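Drop Zones, Catch-Alls and Other Hallway Promises

Every fall the magazines find out that people lose their keys. The answer is always a "drop zone", and the drop zone always costs money. I have tried most of the advice going, and a fair amount of it is bunk. A few things held up.

The box lid beats the bought tray

The Clundia entry organizer has nine compartments and a slot for mail. Mine filled up with dead batteries in a week. A lid from a sturdy gift box does the same job for nothing, and when it gets grubby you throw it out.
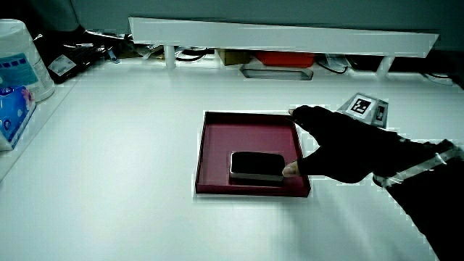

Depth is where most store trays go wrong. Anything over 2 inches turns into a bin, and a bin is where receipts go to be forgotten. You want low sides you can reach over without looking, like the raised edges on that maroon tray, which leave plenty of room for a hand to spread out over what's inside. Skip the felt liner. Felt holds grit and you can't wipe it.

One tray, one person

The shared family bowl is a lovely idea and it does not work. Somebody else's sunglasses will be on top of your keys by Wednesday. Give each person a separate tray, in different colors if you can manage it, and refuse to referee.

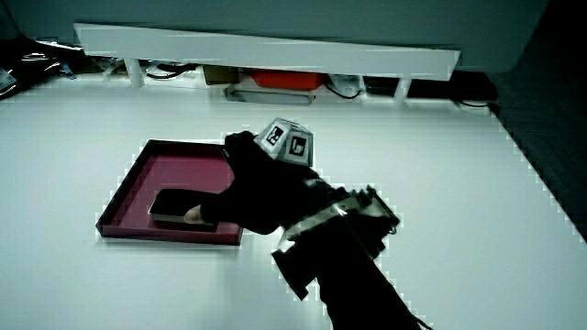 Phone in the tray, face-up.

About charging stations

I'm not sold. The Bisgate dock I bought had three cords, and they were tangled by dinner. A phone can charge wherever it charges. The tray is only for finding it again at 7 in the morning. 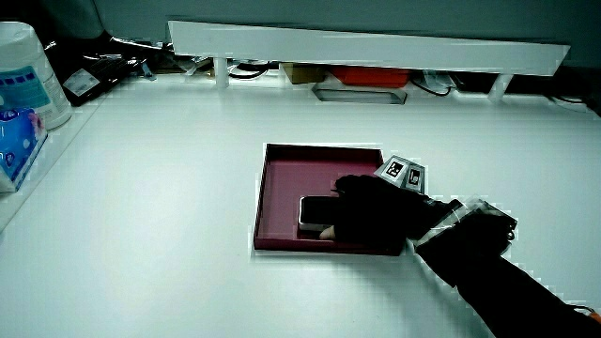 Placement matters more than any product. Put the tray where your hand already goes when you come in, even if that spot looks silly, and leave it alone for 30 days before you judge it. Color helps too. A maroon tray on a white tabletop is hard to overlook - a white one on the same table would vanish, whatever the catalog says about a "calm palette".

Things I'd skip

Scented drawer sachets near leather wallets. Magnetic key strips on plaster walls (mine came down and took the paint with it). The Fostwood label kit, with its 172 stickers, unless you enjoy peeling stickers.

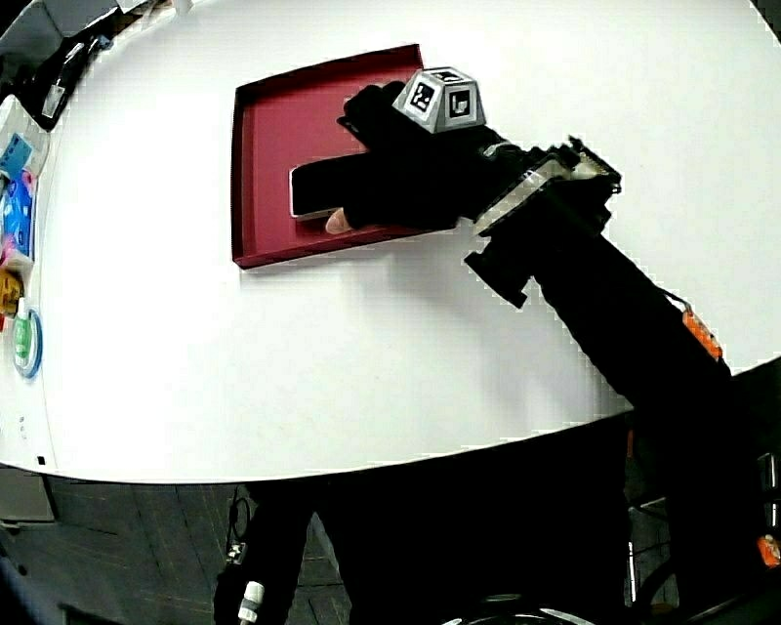 Cleaning it out

Once a month, tip the whole thing onto a towel. Coins to the jar, receipts to the trash, mystery screws to the workshop. Wipe the tray with a barely damp cloth - cardboard won't forgive a soaking. If you find a key and can't say what it opens, tape a note to it and give it until September.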